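Search this site Search
Brimside Home Safety Notes
February
By the Brimside inspection desk

Pre-rental walkthrough: Adams Street house, upper and lower floors

Built before the Sedgate line was extended. Two floors and a half basement, last rewired in 2000. Items are marked OK, FIX or WATCH. FIX items have to be closed before keys go out.

Smoke and CO alarms
Hall, upper: OK. Tested with the button.
Bedroom, back: FIX. Alarm is past the date stamped on its base. Replace the whole unit.
Basement: WATCH. Works, but it is mounted too close to the furnace closet door and will give false alarms. Move it to the stair side.

Electrical
Panel: OK. All breakers labeled except number 5, which feeds the porch light and one kitchen outlet. Label it.
Kitchen outlets: FIX. The one left of the sink does not trip on the test button.
Extension cords: FIX. One run under the hall rug. Remove.

Stairs and rails
Main stair: OK.
Basement stair: FIX. Handrail bracket is loose at the bottom. The screws are in drywall only. Needs blocking or a longer bracket that reaches the stud.
Front step: WATCH. Hairline crack, no movement.

Water
Heater: OK. Relief valve pipe ends near the floor as it should. Stedov unit, serial ends in 1663.
Shutoff: WATCH. Stiff. Turn it twice a year.
Bathroom fan: FIX. Vents into the attic. Run duct to the outside wall.

We use cookies to remember your settings. Accept Decline

Windows and exits
Back bedroom window: FIX. Painted shut. This is the second way out of that room.
Front door: OK. Deadbolt opens from inside without a key.

Shelving and wall-hung items
Tall units: FIX. Anything a child could climb gets anchored to a stud, top and bottom if the frame allows it. Put the heaviest items on the lowest shelf. Wallpaper can hide old patches and soft plaster, so find the stud with a magnet before drilling.
Closet rod: OK.
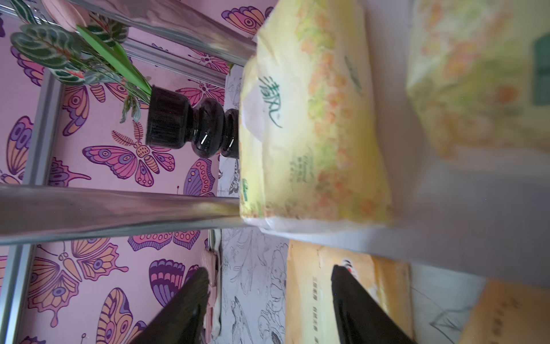
Sedgate Rentals replied that their own sheet, form 413, asks for a pull test on every anchored unit, and wanted to know why ours leaves it out. They also said a strap into a plaster anchor should never be passed, even on a short unit. We agree on the second point. A pull test line goes on the next version of the sheet.

Recheck
Handrail, kitchen outlet and back window first. The attic duct can follow, but it stays FIX until the outside hood is on.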